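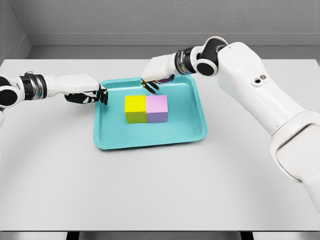
Two cubes, one yellow and one pinkish, side by side on a teal tray.

I'd been on the bus from Rarska for so long that I'd stopped looking out of the window, so I very nearly missed Flurnemau altogether. The driver had to shout. I grabbed my bag (and somebody else's, briefly — sorry) and found myself on a steep little street with a bakery on one side and a blue door on the other. The blue door was the one I wanted.

Wanyama is a guest house of the old sort, with nine rooms, thick walls and a staircase that will make you regret your second suitcase. Emmanuel Bakilana has run it since he bought the place from his aunt, and he met me in his slippers with a glass of cold mint tea. I liked him straight away! He gave me the top room, which has a small balcony, a very good bed and a shower that needs a minute or two to make up its mind.

Breakfast is served until ten in the courtyard, under a fig tree that drops things on you. There's flatbread, soft cheese, boiled eggs and a quince jam I ate far too much of. Ask for the coffee with cardamom. I had three cups on my first morning and walked up to the old watchtower at a ridiculous speed — 736 steps, according to the sign at the bottom, and I wasn't going to argue with it.

The view is lovely, but I'd go for the walk down. The path comes out by the Zinero, a covered market with up to 90 stalls in the busy months. I went in March, when plenty of the shutters were down, and still came home with saffron, two bowls and a hat I haven't worn since. The lunch counter at the far end does a lamb stew with prunes that I've tried to copy twice. Mine's too sweet.

Evenings are quiet. You can eat at Wanyama if you tell Emmanuel before noon, and I'd do that at least once for the stuffed peppers. Otherwise there's a fish place by the bridge, where I sat outside in my coat until they started stacking the chairs.

Bring proper shoes and a jumper, whatever the forecast says. Buses leave Rarska every 40 minutes until six in the evening, and you should sit on the left for the gorge.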